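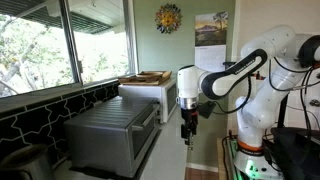
Is the old Lindgren Model 14 really coming back to Savdale for good?
The little air-cooled two-seater has been promised a permanent spot in the Savdale motor museum starting in April, and the paperwork was signed last night a little after seven.

I've been chasing this story for so long that my wife has banned the word "Lindgren" at dinner, so forgive me if I get a bit giddy. The car is coming home! It will travel the 70 miles from Jarncombe on an open trailer (weather allowing) and go straight into the front hall, where the fire engine used to be.

For those of you who didn't grow up here, Lindgren was our car company. It built small, cheap, noisy cars in the brick sheds behind the rail yard, and for a few years before the war you could see them on pretty much every street in town. The Model 14 was the smallest of the bunch. It had a flat twin engine hung out in front of the axle, a chain-driven blower to keep it cool, and a backbone frame that was just one thick steel tube with everything else bolted to it. No doors on the early ones. You stepped over the side and hoped your pants survived.

The factory turned out 786 of them. I've seen bigger numbers thrown around online, but 786 is what's written in the works ledger, and I've had that ledger open on my own lap. Most went for scrap. A few got turned into farm carts, and one spent a good part of its life running a sawmill with its back wheels off the ground. As far as the owners' club can tell, the Jarncombe car is the only one left with its original engine still in its original frame, both stamped 77.

Car 77 belongs to Reda Nasr, who bought it out of a barn sale when she was in her twenties and has been fixing it ever since. I called her this morning and we talked for most of an hour, mostly about carburetors.

"I didn't want it to go to an auction," she told me. "I had people calling me up who'd never heard one run. They wanted it for a lobby. I want it somewhere a kid can smell the oil."

She isn't giving it away outright, and I know there's been some confusion over that, so let me try to get it straight. The museum gets the car on a permanent loan. Reda keeps the right to drive it once a year, on any date she picks, and after her that right goes to her niece. The museum pays for insurance and storage. If the museum ever closes or moves out of Savdale, the car goes back to the family. That last part held things up all winter, and I gather there were some pretty stiff emails.

Vikas Pathak, who runs the museum's workshop, is the one who has to keep the thing alive. I caught him at his bench with a cold coffee and a box of brake shoes, and he was grinning like it was his birthday.

"The engine's fine. The engine will outlast me," he said. "It's the cooling blower I worry about. The chain is a size that hasn't been made in forever, and if it lets go on a hot day you've got maybe a mile before things start to seize."

He's having a spare chain made up by a shop in Cellthorpe that mostly does farm machinery. He also wants to rewire the lights, which are still on cloth-covered cable, and that's where he and Reda don't see eye to eye. She'd like the cable left alone. He'd like the car not to burn the building down. They've settled on leaving the old wiring in place and disconnected, with a new loom tucked in behind it, and I think that's fair enough, although I can already hear the letters coming in.

The paint is another story. Every photo I've ever seen of a new Model 14 shows a dark car, and the brochure says you could have black, dark green or maroon. Car 77 is cream. Reda found the cream under two coats of house paint and went down to bare metal on one fender to make sure there wasn't anything older beneath it, and there wasn't. Vikas thinks it was a special order. My own pet theory is that it was a show car, and I base that on nothing but a grainy newspaper picture of a motor show stand with one pale car at the back. If your grandfather worked in the Lindgren paint shop and left any notebooks behind, please, please get in touch with me.

I did get a ride in it once, years ago, at a club meet outside Jarncombe. It was loud. You sit low and close together, your knees up near the dash, and the gear lever comes out at such an odd angle that the passenger has to lean away every time the driver wants second. Reda drove it flat out down a long hill with her scarf in her teeth and I held on to the windshield bracket (I was told later I shouldn't have, it isn't strong). Going back up was another matter. We were passed by a bicycle. I have wanted one ever since.

Now the practical stuff. The car will go on show in April, with the exact opening still to be set once the floor in the front hall has been checked for oil drips and the barrier posts have arrived. Regular admission covers it. There'll be a short engine run in the yard at 11 a.m. on the opening morning, and if you've never heard a Lindgren twin start from cold, bring the kids and maybe something for their ears. Parking in the museum lot will be closed for it, so use the one behind the library.

The museum would also like to put some Lindgren bits and pieces in the cases alongside the car. They already have the works ledger, a set of spanners in a canvas roll and a dealer's sign with a dent in it. They're after brochures, owner's handbooks, badges, pay slips and family snapshots, and they're happy to copy paper items and hand them right back. Ask for Vikas at the workshop door, mornings only, and knock hard if the lathe is going.

One small correction while I'm here. In my last piece I said the Model 14 had brakes on all four wheels. It doesn't. They're on the back two only, plus a handbrake that works on the transmission, and three readers wrote in to tell me so. Thank you all. Having gone down that hill in it, I should have remembered.

I'm hoping to ride along with the trailer when it leaves Jarncombe, if they'll have me, and I'll post the route once Reda has settled on it. She wants to stop at the old rail yard gate on the way in and roll the car off for a few minutes where the factory used to be. The sheds are long gone, but the gateposts are still there.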